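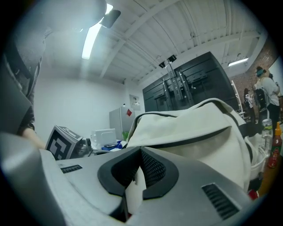
Last updated: June

Lino, mostly. That's what the kids at Tarkau want to do, and the art room smells of it by 9 am — ink, rubber, somebody's banana.

The school has 292 students and one art teacher. Two sinks. One of them drips. The printmaking unit used to run a fortnight and end with a greeting card, everyone's the same size, everyone's a gum leaf. Now it runs most of a term and the kids pick their own subject. Dogs are big. So are utes.

The press came second-hand from Warnier, a print studio that was clearing out its back shed. Cost $779, plus a trailer and a sore back. It's heavy and the colour comes out patchy on the left side, wich the Year 8s have decided is a style.

Each student cuts three blocks. First one is for mistakes. Second gets swapped with the kid beside them, who has to print it in a colour the owner wouldn't choose. Some sulking. Third is theirs to keep.

Marking is lighter than you'd think. A page of notes, a test print, the final print. Spelling doesn't count, backwards letters do — every year half the class forgets to flip there names.

Best work goes up in the Lameo library, next to the large-print books. Kwon, the framing shop on the same street, does the mounts at cost. Prints stay up till the holidays, then home in a cardboard tube. Bring your own tube.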